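Reketti Bottle Label Project: Label Readers and Bottle Savers Wanted!

Posted October 2, 2020

Hi everybody! I'm looking for people who will hand over their empty drink bottles, and for a smaller group who would like to sit down with me and read them. If you've ever stood in the kitchen turning a bottle of iced tea around and around to find out whether you won another one, please keep reading, you're exactly who I want.

A little background for those of you who haven't been to this page before. Reketti is my label project. I started it because my apartment was filling up with soda and tea bottles that I couldn't bring myself to throw out, and it has grown to 900 labels, most of them flat in folders, some still on the bottle because the wrapper was too nice to cut. I love the ones with prizes on them. Cash prizes, a free bottle, game stuff, a tiny chart of what you can win printed in letters so small you need to hold it under the lamp. Somebody sat down and designed all that, squeezed it in above the nutrition table and the QR code, and then most of us drink what's inside and toss it in the recycling without a second look!

So I'm putting together a show for the front room at Dalgleish Hall, plus a booklet to go with it (Wurkico, the print shop next door to the hall, is doing the printing at cost, thank you thank you). I want it to be about how people read a drink label. Which part do your eyes go to first? Do you know how to claim the prize? Did you ever claim one? Did your grandmother keep the caps in a jar? I can't answer that by myself at my kitchen table, I need you.

What I need from bottle savers

Empty plastic drink bottles with the label still on. Tea, soda, juice, sports drinks, water, flavored milk, whatever you drink anyway. Please don't go out and buy things for me, I mean it. I'm after labels with a promotion on them most of all, in any language. Chinese, Korean, Spanish, Polish, Arabic, I'm happy with all of it, and if you bought it on a trip or at the import grocery, write me a line saying where.

Rinse it, let it dry upside down, put the cap back on. The cap matters to me! Some prizes are printed inside it, and a bottle without one looks sad on a shelf anyway. Small dents are fine. Torn labels are fine if the pieces are all there. I can't use glass this time (no room for it, and I've already dropped one).

There's a blue bin inside the side door at Dalgleish Hall, and that's where everything goes. Please don't leave bags on the step, they blow down to the creek.

What I need from label readers

I have room for 20 of you. You'd come to one sitting at the hall, and I'd hand you a few bottles one at a time and ask you to talk while you look at them. That's the whole thing. "This is too busy." "Is that a game?" "My kid would go for the purple one." Say whatever comes into your head. I take notes, and if you're okay with it I record the sound so I don't have to scribble so fast. I don't record faces, and your name won't be in the booklet unless you'd like it there.

A sitting takes one hour, maybe a little less if you're the quiet type. Reading glasses are a very good idea, the print really is tiny. You need to be 16 or over, and if you're under 18 I need a note from a parent. Masks on please, the windows will be open, so bring a sweater.

You don't have to know anything about design or packaging. You don't have to read Chinese or any other language either, though I would love to have five or six people who do, partly because I want to know how the prize wording sounds to somebody who grew up with it. My own reading is slow and I lean on a dictionary way too much. If that's you, put it in the first line of your email and I'll try to get you in early.

What you get

A $23 gift card for the Benunus Market, paid on the day, whether or not you finish every bottle. Coffee and tea. A copy of the booklet when it's out. And you can take home a spare label from the doubles box, which has some really lovely ones in it right now, including a peach soda wrapper I keep almost stealing back for myself.

Bottle savers don't get the gift card, sorry, there's only so much in the pot, but you do get a booklet and my endless gratitude, and your bottle gets a little tag with your first name on it in the show.

Where and when

Dalgleish Hall is at 61 Benunus Road, across from the market. Park in the back. The ramp is on the side with the bin, and the restroom is on the same floor as the front room. Sittings are all in the second half of October, mornings and early evenings, and I'll send you the open times when you write.

How to sign up

Send me a message through the contact form on this page with "label reader" or "bottle saver" at the top. For readers, tell me your age, the languages you read, which drinks you usually buy, and whether mornings or evenings suit you. Also tell me if you've ever won anything off a bottle! It won't change whether you get a place, I'm just nosy. I answer everything, though it can take me a few days.

If the places fill up I'll keep a waiting list, somebody always has to cancel. And if you work in a store and see the promotion bottles come in before the rest of us do, please write to me too, I have about a hundred questions about when they switch the labels over and where the old ones go.

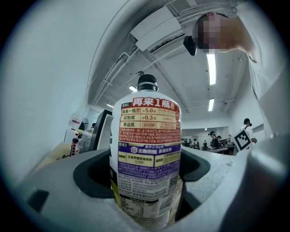
Can I bring a bottle if the prize on it has already been claimed?

Claimed ones are welcome, and so are expired ones. I only collect the bottle and its label, so go ahead and use the prize first if it's still good, then rinse the bottle and drop it in the blue bin with the cap on.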